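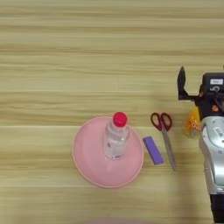 Pink plate, little bottle

November 21, 2020

Quick one tonight, hands are cold and I want bed. Finally got the garlic in. Weeks late, I know, the packet says October and I was all set in October and then the rain, and then work, and then I just kept walking past the bag in the hallway. Two kinds this year. Harnham, which I grew last time and liked, and one called Gimance that I'd never heard of but the lady at the Tveit stall swore by it. Fatter cloves, purple streaks. We'll see.

170 cloves total. Too many. I don't even know where they're going to hang come summer. Last year I did half that and was giving it away by the bag in August and people started crossing the street.

Ground was better than I was afraid of. Top inch crusty from the frost, then soft and dark under it, lots of worms in the end by the fence. Not so good by the gate, still clay, still sticks to the fork like peanut butter. Put the Gimance in the good end. Probably should of split them so its a fair test but I was tired and my knees were done by then.

Back is sore on the left. Same spot as when I moved the rain barrel.

Straw: only had the one bale and it covers maybe two thirds. Leaves on the rest. Wet leaves, stuck together in sheets, had to pull them apart like pages. If they blow off they blow off.

Water bill came too. 2,352 gallons for the quarter, and that's with the hose put away since the end of September?? Checked the toilet, put food coloring in the tank, nothing. Going to look at the outside tap tomorrow when it's light. Could be the meter. Could be me and my long showers, fine.

Dinner was soup out of the freezer, the squash one, labeled JUNE in my handwriting which can't be right, there's no squash in June. Tasted ok. Ate it standing up. Then toast.

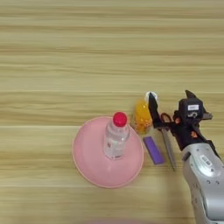 Later, can't sleep

Thinking about the seed order. Said I wouldn't look until after New Years and then looked. The Minico catalog has the small yellow tomatoes back, the ones that were sold out all spring. 14 packets in the basket before I made myself close it. Half of those I don't have room for. The melon is pure fantasy, I have never once got a melon to ripen here, one got as big as a baseball and then the slugs moved in.

What I really need is boring. Onion sets, beans, new netting for the kale, the old one has a hole a pigeon could drive through. And a hose connector, the brass kind, the plastic ones split every winter.

Also want to figure out the shed roof before it snows. Got a price on having it done, 900, and that's just felt and labor, not the rotten board at the back. Could do it myself in a weekend if it was dry. It's never dry. Tarp and bricks for now, same as last year, same tarp even.

Things for tomorrow:
outside tap
move the pots in off the step (the rosemary first)
write down which row is which before I forget, the sticks are no good, ink runs
call about the bale, see if they'll drop off two
library book, way overdue

Wind's picking up. I can hear the gate going. Didn't latch it. Not getting up.

Ok I got up. Latched it. Stars out, hard frost coming I think, and the straw is all still there.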